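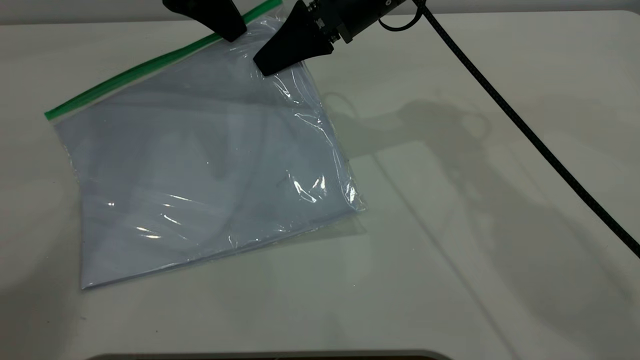 Do you read the joint statement or just the news story about it?

Posted by Tymofii Tymoshchuk, 12/09/2018

So the August summit came and went, and my feed was full of "historic" and "new page" and all the rest of it, and I did what I always do, which is go find the joint statement and read the whole thing with a cup of coffee. 759 words in the English version, 22 paragraphs. I've been doing this for 13 years, first for a class and then because I couldn't stop (my wife has opinions about this).

My feeling is that the coverage and the text are drifting further apart every year. The papers in one capital write that the two sides "agreed" on transit. The papers in the other write that transit was "discussed." Then you open the statement and it says the sides "noted the importance of continuing to examine" it. Those are three different things! If I told my landlord I noted the importance of continuing to examine the rent he would not think we had a deal.

Anyway, I'm curious how the rest of you handle it. Do you go to the text? Do you trust the official translation? And does anybody compare with older statements from the same pair of countries? I find that's where the good stuff is, when a phrase they've carried along for years quietly drops out.

Tymofii

---

darley_dan wrote:

I'll be the bad guy. I think you're putting way too much weight on the text. Joint statements get drafted by people two or three levels down before the leaders even get on the plane. By the time it's published it's been sanded so smooth there's nothing left to hold on to. The news stories are biased, sure, but the bias is information too! If one side's papers are all shouting "agreed," somebody wants the folks at home to believe it's agreed. I learn more from that than from paragraph 14.

Also 22 paragraphs and not one number in the transit section. Come on.

---

MorelliFan wrote:

Gotta disagree with Dan, at least partly. Sanding takes work. When two foreign ministries sit up all night over "noted" versus "welcomed," it's because the word matters to them, and I'd like to know why. Where I do agree is that one statement all by itself is close to useless. You need a pile.

Which brings me to translation, and I have a grudge here.
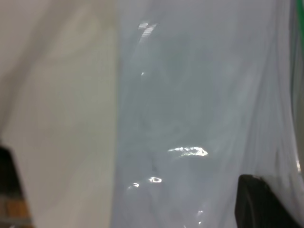
The English version usually comes out last and gets checked least, and I've seen a "will" in one language turn into a "may" in another with no footnote anywhere. If you only read the English you're getting the meaning through somebody else's choices. It's a lot like looking through clear plastic with the light bouncing off it, creases and glare and pale blurry tones behind, and not a shape in there you could put a name to. Technically transparent! I still can't read it. So I go to the original with a dictionary, slowly, and I complain the whole time.

---

wasotier wrote:

Question for MorelliFan, what do you do when there are two originals and both are "equally authentic"? I ran into that with an old border trade deal and just gave up.

---

MorelliFan wrote:

@wasotier Read both and mark every spot they don't match. Sometimes it's only grammar. Sometimes it's the one sentence they couldn't settle, and each side went home with the wording it liked.

---

Tymofii Tymoshchuk wrote:

Good stuff, thank you both. Dan, I don't think we're that far apart. I'd never say ignore the press, I read plenty of it. My gripe is with people who quote a headline as if it were a commitment, and then two years later act betrayed when the thing never gets built.

On the pile, yes, yes, yes. I keep mine on paper, and I know how that sounds.
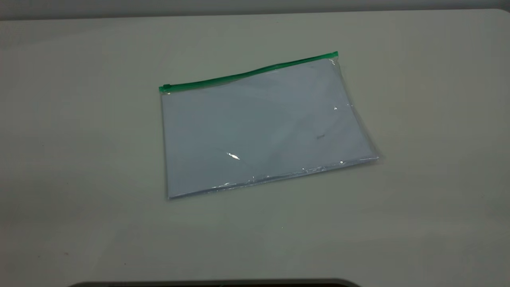
Comparing old statements on a screen never worked for me, because I scroll past the exact thing I'm looking for. With paper I can lay two years next to each other on the table and run a finger down both. One pair of countries gets one clear zipper pouch with the pages stacked inside, same style as this one with the green strip along the top and the little green slider, and when a new statement comes out it goes on top of the stack. If I want to know when "strategic" crept in before "partnership," I pull out the pages and start flipping. It takes ten minutes and I'm happy as a clam.

The transit language, by the way, has been softening for three statements in a row. "Will complete," then "will work toward," then this "noted the importance" business. Dan, does that count as something to hold on to?

---

darley_dan wrote:

OK, that one's decent. I'd want to see what the papers were saying at each step though. If the headlines got louder while the text got weaker, now I'm interested, and you need my half of the method to see it.

---

Zurus wrote:

Lurker here. Can I be a pain and ask why you all assume softer wording means less is going on? I used to work in freight (paperwork side) and the crossings we used ran better in the years when no minister said a word about them. The big declarations mostly got us ribbon cuttings and a longer line of trucks. "Noted the importance" could just mean the technical people have it now and the politicians have moved along.

---

Tymofii Tymoshchuk wrote:

@Zurus That's a fair hit. I don't have a way to tell those two apart from the text. Would customs notices show it? Where would I look?

---

Zurus wrote:

Opening hours. If a crossing adds a night shift, somebody is serious. Those notices are dull and they usually get posted only in the local language, so MorelliFan will need the dictionary again.

---

Comments

wasotier: Going back to my border trade deal this weekend with two highlighters. You people are a bad influence.

MorelliFan: Zurus, please post more. Opening hours! I never once thought of checking those.

darley_dan: Still say the headlines come first. But I printed the August statement, so make of that what you will.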